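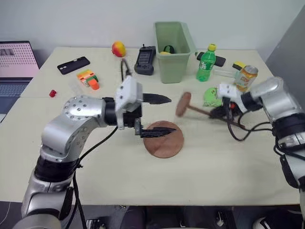
Round wooden board on the bench, left gripper just over it.

9/3/26

Interview coding, uniform study. Long day, writing this before I forget.

Transcripts: 146 usable out of the school-leavers set. Tsegaye batch came in last night, already de-identified, good. Kallell batch still has teacher names in two files, sent back. Do NOT code those until they're clean.

Started second pass on the "policing" codes. Problem is the same as in December — we lump together teacher enforcement (skirt checks, hair, nail polish) with what the girls do to each other. Reading them side by side they are different things. One woman talks for a page about a hall monitor with a ruler and she's almost fond of it. Then two lines about a classmate who told her mother she'd been seen at the bus stop talking to a boy, and she's still angry. Our codebook gives both of those a DISC-1. Wrong.

Proposed split:
DISC-1a staff, written rule
DISC-1b staff, no rule anyone could point to
DISC-2 peers
DISC-3 family, reporting back to family

1b is the messy one. "Sit properly." "Don't laugh so loud." Nobody wrote these down but everybody quotes them in the same words, across schools, across years. Want to pull these out as a list, verbatim, and see how many repeat.

Ran the new split on 22 transcripts to test. Agreement with Aisling fine on 1a and 3, poor on 1b. She codes tone of voice as enforcement, I only coded it if there was an instruction. Talked it over, I think she's right for at least half of mine. Recoding tommorow.

Segments so far: 273 under the old DISC-1, all need going over again. Ugh.

Other things that came up

— Boys' schools. Aisling Duggan wants a comparison group. I'm for it but we have no consent form that covers it, and the question guide is written for women. Question 9 ("when were you first told to cover up") makes no sense as is. Needs a rewrite before anybody phones anyone.

— Language. Several respondents switch out of English for exactly the words we care about. The word for "shame" gets translated three different ways by the transcribers. Keep the original in brackets from now on, go back and fix the old ones.

— Sports kit. Keeps coming up and we don't ask about it. Girls who quit swimming or running at 12, 13 because of what they had to wear or what was said about it. Add a probe.

— Survey arm: 732 responses, free-text box filled in by more people than I expected. Haven't read them. Somebody should before we close it, a few may need a follow up note with the support line number.

Software: Provovlow crashed twice exporting the code tree. Lost the memo on respondent age, rewrote it from memory, prob missing stuff. Export after every session, not at the end. Alska has the backup copy of the codebook, version with the old numbering, don't overwrite it.

Worry, for the write-up: we keep quoting the worst stories. Most of the transcripts are duller than that, small daily corrections, and I think the dull ones are the finding. A woman in her thirties who still checks her top button before going into a meeting and says she doesn't know why. That's the paper. Reviewers will want the ruler.

To do
recode the 22 with the split
1b phrase list, verbatim, with school type
chase Kallell for clean files
rewrite Q9, send to Aisling
ethics amendment — ask what the turnaround is
read the free text, first hundred at least
check whether "convent" and "mission" are being used for the same thing by transcribers, looks like it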